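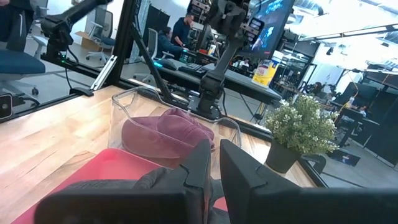
Gripper tips over the red bin, with the clear bin behind.

Teach a bench arm to sort caps into bins

Soft things are my favourite objects to practise on. A block sits there and lets you grab it, but a baseball cap folds, springs back, rolls onto its brim and hides its own edges, and you'll learn more from an afternoon of caps than from a month of blocks! We've been running this job on the big table at Dremar, our shared workshop, and here is the whole setup so you can try it on yours. Our arm code is called Tundari and the cap-sorting program that sits on top of it is called Romance (it was going to be a flower-arranging program, and the name stuck).

What you'll need

An arm with a two-finger gripper, already moving under its own software
Long fingers with narrow tips
2 plastic bins with rounded corners, one clear and one coloured
Baseball caps in at least two colours
A sturdy table with an edge you can bolt to
Masking tape and a marker
A stop button you can reach without leaning over the table

Bolt the arm down first

Mount the base at the back edge of the table, so the arm reaches forward over the work. If you have a second arm, leave it parked and powered up well out of the way while you set up the first. Give the base a good shove with your hand. If it rocks at all, fix that now and not after you've taught forty positions, like I did.

Run the cable with enough slack for the arm to reach the far corner of both bins, then drive it there slowly and watch. You want a loose loop beside the lower joint that opens up as the arm stretches. Any tightness at all, pull more slack through.

Tape the bins

Set the bins on the table and run tape along each outside edge. Mark the corners with the marker. You'll be knocking these bins around a lot, and it's lovely to be able to push them back to the same spot without measuring.

Teach Romance three heights for each bin: travel, rim and floor. Travel should clear the rim with a cap dangling from the fingers, brim and all. Caps hang lower than you'd think! Take the floor height with the fingers closed, then lift it a touch so the tips never press on the plastic.

Pick up by the crown

Come straight down with the fingers open, one on each side of a fold in the crown, and close slowly. The brim looks like the obvious handle, but it's stiff and slippery, and on our arm it twists out as soon as the wrist turns. Fabric bunches between the tips and stays put.

Start the grip force low. Ours is set to 82 on the Schouten controller, whose scale goes up to 1,000, and that's plenty for a cap. Your numbers will be different, so creep up a little at a time until the cap survives a gentle wiggle in the air.

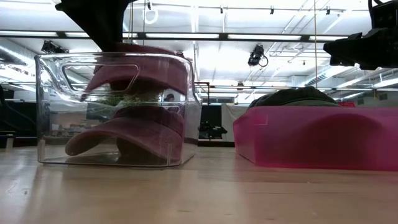 Reading time: 4 minutes

Stacking is where it gets fun. With the clear bin you can stand at the side of the table and see right through the wall - how the lower cap is lying, which way its brim points, and how much room is left for the next one. Here both pink caps have their brims to the left, with the upper one tilted and the gripper still down at the rim.

Keep the brims pointing the same way if you can. Turn the wrist at travel height, before you come down, and the caps will nest much better.

Releasing cleanly

Lower to the rim, pause for 2 seconds so the cap stops swinging, then go down to your release height and open. Don't throw the fingers wide in one snap. Open them halfway, lift a little, then open fully. If the cap comes back up with the gripper, add a small sideways wiggle before the lift.

When a bin is filling up, raise the release height after every cap. Romance does this with one line in the place routine:

release_height = floor_height + stack_height

If things go wrong

Cap slides off on the way over: slow the travel move before you add more grip.

Fingers hit the rim: push the bin back to its tape, then teach the rim height again.

Cap ends up on the rim: go in closer to the centre of the bin and check which way the brim was hanging.

Bin lifts with the cap: you've pinched the wall. Hit stop, open the fingers by hand control and move your pick point inward.

Once the caps are behaving, try beanies. They have no brim to worry about, and ours still manage to cling to one fingertip all the way back to the parking position.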